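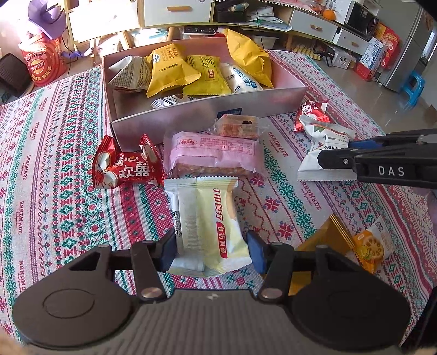

A mixed snack box is easier to pack if you decide the order before anything goes in. Most people open the bag from the store, tip everything into the box and then spend the next while pulling pieces out again to get the lid on. The method on this page takes longer at the start and less time at the end. It is written for individually wrapped snacks in different shapes, which is how most Chinese snack assortments are sold: flat crimped packets, candies in twisted or pinched wrappers, and pressed bars in clear film, like the tan, grainy one along the edge of the pink package on the tablecloth. Each of those shapes behaves differently in a box, and each has a place where it fits best.

The steps work for a gift box, a box for the office or a box that stays on the living room table over the holidays. If you are mailing the box, read the section on mailing before you start.

What you need

An open box with straight sides. A shallow one is easier to pack than a deep one. For a family table, 15 inches long is plenty.

A mix of wrapped snacks. Buy a little more than you think the box will hold, and keep the extras for refilling.

A tablecloth or large towel. Packets slide on bare wood and glass, and a cloth keeps them where you put them.

A marker and a few blank stickers, if you are giving the box to someone who can't read the labels.

Tissue paper, only if the box is going to travel.

Allow 40 minutes for a first box. The second goes faster.

Step 1. Spread everything out

Put the box at the back of the table and leave the front of the table clear. Empty the store bags onto the cloth in front of the box. Spread the packets with your hands until none of them are on top of each other, and turn them printed side up.

Check each packet while it is flat. Press gently on the pillow-shaped ones. A sealed packet pushes back a little, and one with a leaking seam goes down and stays down. Run a finger along the crimped ends. Anything that has split goes in a bowl to be eaten that day.

Look for dates next. On small packets the date is often stamped on the crimp or on the back seam, and it can be hard to read on dark or shiny wrappers. If the pieces came out of a larger bag, the date may be on the outer bag only, so don't throw that bag away until you have written the date down.

Step 2. Group by shape

Ignore flavors for now and make groups by shape.

Flat packets. Nuts, seeds and dried fruit usually come this way. They stack well and can stand on edge.

Long packets. Anything noticeably taller than the box is deep. Set these apart, as they are going in first.

Blocks and bars. Pressed cakes, sesame bars and nut brittle. They are heavy for their size and the corners are hard.

Twisted and pinched wrappers. The ends stick out and take up room. They also come undone if they are pressed from the side.

Wafers, crisps and anything else that breaks go in their own group at the far end of the table, away from your elbows.

Step 3. Mark the nuts

Move every packet with nuts in it to one side of the cloth. Some are easy to spot. A packet with a photo of pecan halves and the words "Pecan Kernel" on it can't be mistaken for anything else. Bars and soft candies need more care, because peanuts, walnuts and sesame turn up in a lot of them and the picture on the front doesn't always show it. Read the ingredients, and if you can't, use a translation app on your phone or ask at the store.

Labels can mislead in the other direction too. The characters 食药同源 on a packet mean that food and medicine come from the same source. It's a common phrase on snacks made with dates, yam, goji and similar ingredients. It tells you nothing about allergens.

Put a small sticker on each nut packet, or keep all of them in one end of the box and say so on the lid. For a box going to a school or a shared office, leave them out completely and pack a separate box.

Step 4. Put in the corners

Stand the tallest packets in the back corners with their backs against the wall of the box. One at each end is enough. Let the crimped top lean over if it wants to. Don't fold it down hard, as a sharp fold is where foil wrappers crack.

If the box has no lid, the tall packets give it some height at the back and the rest slopes down toward the front, so everyone at the table can see what is in it. If it has a lid, lay the tall packets along the back wall on their sides.

Step 5. Lay the base

Blocks and bars go on the bottom. Set them flat, long side parallel to the long side of the box, with a finger's width between them. Fill those gaps with small hard candies. The base doesn't have to be perfectly level. It does have to be firm, so push down with an open palm and move anything that rocks.

Step 6. Add the flat packets

Work from one end to the other. Lean each packet on the one before it, like cards in a file drawer, with the printed side facing front. Wide packets can be folded once across an empty part of the wrapper. Feel for the contents first and fold only where there is nothing inside.

Mix the colors as you go. Yellow packets in a pile at the middle of the box read as one big yellow packet from across the room. A white or light blue one between them breaks it up and makes each kind easier to pick out. Leave the small packets for the front edge, where they won't get buried.

Stop when the box is two-thirds full and look at what is left on the cloth.

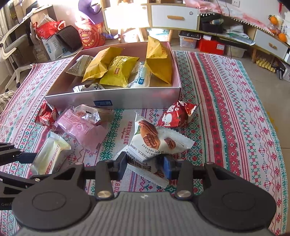
Step 7. Finish with red

Red packets go in last and on top. Wrappers with the double happiness character or other festive lettering are the ones people reach for, and they show up well against yellow and white. Turn them so the characters are upright from the front of the box. Set twisted wrappers in by the middle and let the ends stick up freely.

Fragile pieces go in at the same time, in whatever hollows remain. Nothing goes on top of them.

If you still have packets left over, resist adding another layer. Put them in a zip bag in the cupboard and top up the box when it gets low.

If you are mailing the box

Use a box with a lid and skip the upright corners. Line the bottom with tissue, pack the base as in Step 5, and put a sheet of tissue between each layer. Shake the closed box gently. If you can hear things moving, open it and add more tissue at the sides.

Chocolate and soft milk candies don't travel well in warm weather. February is a good month to send them and July isn't. Check the customs rules of the country you are mailing to before you include meat or egg snacks.

Keeping the box tidy

A box on a living room table gets messy in a day or two. Once a week, lift out the top layer, remove any empty wrappers, move the older packets forward and refill from the back. Keep the box out of direct sun and away from the radiator. Nuts go stale sooner than candy, so bring those to the front first.

Common questions

Can I take the snacks out of their wrappers? For a party tray, yes. For a box that will sit out longer than an afternoon, leave them wrapped.

What if my box is round? Start with the tall packets in the center and work outward. Steps 5 to 7 are the same.

How long does a packed box keep? Go by the earliest date on any packet in it. Write that date on a sticker and put it under the box.

Page by Aoife Duggan. Last updated 2020-11-23.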